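Where Does the Napkin Go? Storage and Clutter in a Small Shared Kitchen Corner
Project report, Module 9, Domestic Spaces. Beca Jarman and Yupin Onsri

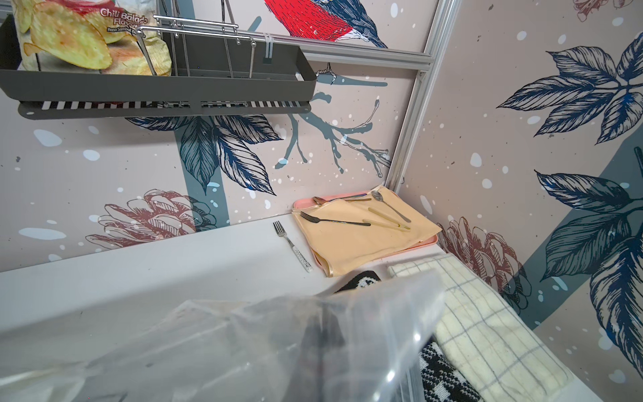
1. Introduction

Our brief was to choose a small piece of a home, study how it was used and improve it without spending real money. Other groups picked hallways and wardrobes. We picked the corner of a kitchen counter in Clilow, the house Yupin shares with three others, on the grounds that we were going to be standing in it anyway waiting for the kettle.

The corner is white worktop below and wallpaper above. The wallpaper is not shy. It has a bird with a red breast, navy leaves with every vein drawn in, pinecones or possibly flowers (we failed to agree, and the housemates split evenly), and little pale dots that Yupin calls snow. Any storage put here has to compete with all that, and our first finding was that most of it loses.

2. What we wanted to know

We had two questions. Does putting things up on the wall keep the counter clear? And do people put things back where the plan says, or where their hand happens to be?

3. Method

For most of February we kept a notebook by the kettle. Each time one of us passed the corner we wrote down what was on the counter, what was in the wall basket and what had gone on the hooks. We ended up with 151 entries, a few of them illegible and one of them a shopping list.

Before starting we set up three places for things. The dark grey basket was for dry snacks in packets. The wire rack with the small hooks was for anything with a handle or loop. The pink tray in the back corner was for table linen, meaning napkins and the good tea towel. The rack is held with a zip tie, a method we had meant to upgrade and then grew fond of.

Measuring was done with a borrowed tape. The stretch of counter we studied is 515 mm deep at the point where we measured it, though we got a different answer the first time and blame the tape.

4. Results

The basket worked. Crisps in particular took to it, and the Chili Balado ones were easy to spot from the door with those big golden crisps on the front of the packet. Before the project, packets lived in a cupboard behind the rice and were regularly forgotten or bought twice. The drawback is that a visible packet is an invitation, and stocks had to be replaced more often than our plan allowed for. We have not included the receipts.

The hooks were the disappointment. They are small, and most of the utensils in the house have fat loops or no loop at all. In the notebook the entry for hooks is very often just a dash.

The tray gave us the most to argue about. A peach napkin folded over it looks tidy, and Beca was pleased with it. Yupin pointed out that a tray mostly covered by a napkin no longer tells anyone it is a tray, so people treat it as a place not to touch. In that sense it kept the corner neat — just not by being used.

5. Discussion

Our plan assumed that people read a kitchen the way we drew it. They don't. They put crisps where they can see them and everything else on the nearest flat bit, and the corner is by luck the furthest flat bit from the door. Some of our success is probably down to laziness in our favour.

We would also admit that two people writing in a notebook beside the kettle is not a subtle form of observation. Tidiness went up whenever one of us was holding the pen.

6. What we would change

Larger hooks. A shallower tray, or the napkins standing on edge so the pink shows. A second basket was proposed at the review and voted down by the people who live there.

Word count: 1716 including appendices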